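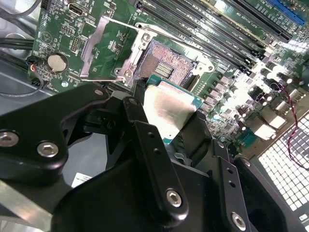
Attachment 1: wrist camera, CPU held over the open socket.

Ticket: Processor rotates in grip during approach to socket
Project: Skorada bench arm
Component: gripper fingers, placement routine
Status: Resolved, one item left open
Priority: Normal

Reported behavior

The arm picks the processor from the tray and carries it into the desktop case without trouble. On the way down to the socket the processor tilts between the fingers. By the time the routine reaches the hover point the chip is no longer parallel to the board, and it sits low and to the right of the socket in the wrist view. The tilt check then fails and the routine stops with "part angle out of range." Nothing has been pressed into the pins so far, as the release step is locked behind that check.

Setup

Arm: Skorada, shared workshop build, standard wrist plate
Gripper: two-finger parallel, black fingers, hex-socket screws
Controller: Durkum board, stock firmware
Target: scrap desktop, motherboard left in the case, load plate open
Work area is tight. Cables run along the case wall on one side and the memory slots limit the approach on the other.

Steps to reproduce

1. Open the load plate and lay it back by hand.
2. Home the arm and run the pick from the tray.
3. Run the approach to the hover point over the socket.
4. Read the part angle before release.

Log

09:40 Ran the sequence with default grip force. Angle at pick within limits. Angle at hover 9 degrees. Stopped by the check.

10:05 Raised the grip force one step. Same result. Did not go higher, the substrate edge is thin and the fingers were already marking the test blank.

10:30 Swapped the processor for a flat aluminum blank of the same size. The blank also rotates. Fault is not specific to the chip.

10:50 Cut approach speed by half. Smaller angle, still out of range. Put the speed back to 200 mm/s to keep the fault easy to see.

11:20 Powered down and checked the fingers by hand. One finger rocks on its mount. Both screws on that finger turned freely with a short key. The other finger was tight.

11:35 Tightened the loose finger and repeated the run. Angle at hover down to 2 degrees. The limit is 1.

13:10 Looked at the finger tips under a magnifier. The contact pads are not level with each other. One had been refitted in July with the thicker Erkier pad, the other still had the original. Fitted matching thin pads on both.

13:45 Recalibrated the tool center point and ran the blank again. Angle within limits at pick and at hover. Repeated with the processor, same result.

14:15 Let the routine continue through release with the blank only. The blank dropped flat into the socket frame.

Cause

Loose finger screws let one finger shift under side load. Mismatched pads meant the part was held off center and turned when the wrist changed direction.

Fix

Tighten both fingers, fit pads of the same thickness, recalibrate. Thread locker added to the finger screws. Pad part number is now in the Mladenović parts list under "gripper, wear items."

Still open

Glare from the metal parts near the rear ports upsets the corner finder in some runs. Next try is a diffuser on the work lamp. Processor release stays locked until that has been tested.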